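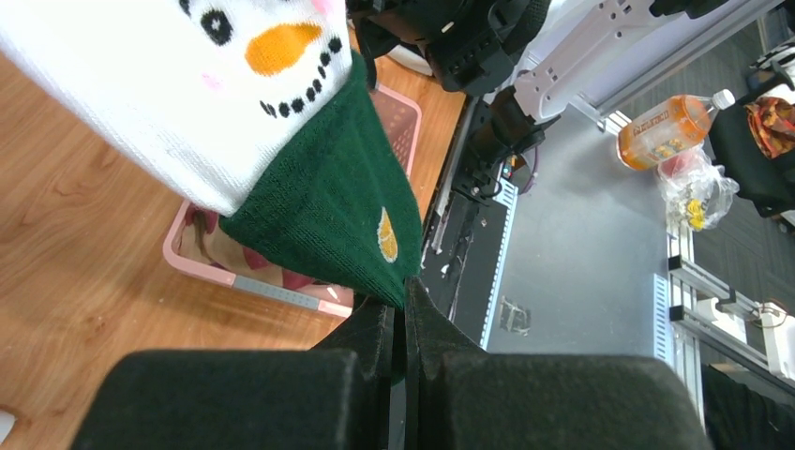 My sister thinks I should stop heating the back bedroom altogether, and she has said so in three separate phone calls. She may have a point, but I'm keeping it on low for now.

Getting through the cold months in Sisstead

13 May 2018 | Posted by the author | 2 min read

The bill for the winter came last week and it was £103 more than the one before. We moved here from Hevdale in December, so I expected it to go up. The house is older and the wind comes straight across the fields.

I spent the first month finding draughts. The worst was the letterbox, then the gap under the kitchen door. I fitted a brush strip to both and the hall was better the same evening. The loft hatch took longer. It had warped and would not sit flat, so I glued foam tape round the edge and put a bolt on it.

The boiler is a Grulent and it is 14 years old. The man who serviced it said it would do another winter if we left it alone. A new one would be over £2,000 with the fitting, and we haven't got that put by yet.

What helped most was changing the timer. It had been set to come on at four in the morning, presumably by whoever lived here before. Now it comes on at six and goes off when we leave for work. I also bled the radiators, which I had never done in the old place.

Next job is the bedroom windows. I want to get those sealed while the weather is dry.

Contact | © 2018 | Back to top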